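Rewriting the retention schedule for a mid-size document archive, notes as I go. Tendstead branch, paper side only. Digital is a separate mess.

**1/** The old schedule has 621 record classes. Most were created by copying an existing class and changing one word. "Invoices, vendor" and "Vendor invoices" have different retention periods. Both are in active use.

**2/** First pass: group classes by trigger event, ignoring subject entirely. Triggers are the part people get wrong. A period of five years means nothing until you know five years from what – creation, last payment, contract end, audit close.

**3/** Result of the first pass: three triggers cover nearly everything. Date created, date closed, date superseded. The leftovers are mostly personnel files, where the trigger is separation, and I'm treating that as a kind of "closed" with its own date field.

**4/** Box labels are the weak point. The label has a destroy date but no trigger date, so if the rule changes you can't recompute. You have to open the box. We have 3,654 boxes.

**5/** New label layout, top to bottom: class code, trigger type, trigger date, box number. Destroy date comes off the label and lives in the index only. One place to change it.
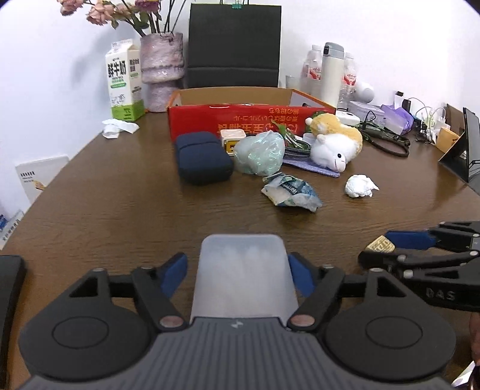
**6/** Objection I keep getting: the floor crew wants the destroy date on the box so they can pull without a lookup. Fair. But pulling without a lookup is how boxes under legal hold end up on the shred cart. The lookup stays.

**7/** Holds. Under the old system a hold was a red sticker. Stickers dry out and fall off in a room kept at low humidity. Holds are now a flag in the index, checked at pull time and again at the dock.

**8/** Index software is Grellosent. It handles date math fine but treats a blank trigger date as today, which quietly pushes destruction out forever. Make the field required on import. If you inherited a database, sort by trigger date and look for clumps on the days somebody ran a bulk load.

**9/** Mixed boxes. Someone packed by desk instead of by class, so one box holds expense reports, a lease and training sign-in sheets. Options: split the box, or keep the whole thing to the longest period. Splitting costs labor now, keeping costs shelf space later.

**10/** My rule: split if the longest and shortest periods are more than five years apart. Otherwise keep to longest and note it in the index as MIXED. Folder-level listing only for the splits.

**11/** The Sampaio boxes came in from the merger with no class codes at all, just department names and a year. Is the year when the box was packed or when the records were made? Sampled one shelf. It's both, depending on the department.

**12/** For those I'm using the latest document date found in each box as the trigger. Slow, conservative, defensible. It also over-retains a little, and I'd take that over guessing.

**13/** Copies. If the official copy is held by another office, ours is a convenience copy and gets no retention period beyond "while useful." Write down which office holds the official one. Without that the class is unenforceable and people keep everything.

**14/** Down to a draft list I can print on a few sheets. Legal has it until Tuesday. Expecting pushback on contracts, where they want separate classes for signed and sealed.

**15/** Stolomon, the off-site vendor, bills per box per month and separately for permanent withdrawal. Check the withdrawal fee before you schedule a big purge. Ours is high enough that we're spreading it across two budget years – oldest trigger dates first, MIXED boxes last.

**16/** Next up is the crosswalk from old codes to new. Spreadsheet, one row per old class, no merged cells. Will post the column headings when they stop changing.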